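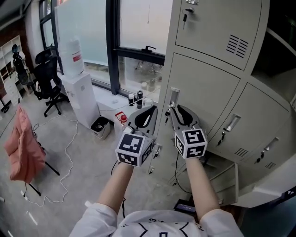
4.3 Locker task at the Clarkstead open day

Figure 4. Hand-held grippers at the locker cabinet, with the right-hand gripper just below a recessed door handle. The markers on the cube-shaped housings are used for pose tracking.

The third of the public sessions was held at the Clarkstead site in February and was organised by Aiman Krishnan. Visitors were admitted in groups and moved between four stations, of which the locker station was the last. The station had two purposes. It gave members of the public a short, understandable task to watch and then to try, and it gave the project a set of demonstrations from people who had no earlier practice with the equipment. Only the second purpose is reported in this section.

The task was defined as follows. The demonstrator stands facing the cabinet with one gripper in each hand, brings a gripper to the handle of the door named by the station leader, closes the jaws on it, opens the door until the inside of the compartment can be seen, and closes it again. Locks were released by staff before each attempt, and turning a key was not part of the task. The hand not used on the handle could be rested against the cabinet or used to steady a neighbouring door. Demonstrators were free to choose either hand, and no correction was offered once an attempt had begun.

Some 300 attempts were recorded over the session. Of these, 47 were set aside under the rules given in Section 3.2, mostly for loss of marker tracking when one housing passed behind the other. A further 11 were stopped by the station leader — in each case at the request of the demonstrator — and are left out of the totals in Table 2.

Two observations bear on the design of later sessions. First, recessed handles were harder for visitors than the project team had expected. Staff trained on the Dobre rig approach such a handle from below and turn the wrist late in the movement, whereas many visitors came at it squarely and had to back away before the pads would seat. The resulting recordings are longer and contain more pauses, but they were kept, as recovery from a poor approach is under-represented in the Brateo collection. Second, visitors who had watched a full attempt before their turn tended to copy the hand choice of the person before them. The order of turns should therefore be treated as a factor in any analysis of handedness.

The spoken introduction was given by Dorin Furtună and was kept to the same script for every group. A copy is included in Appendix B, together with the consent form and the floor plan used by Gurkley for the placement of the stations.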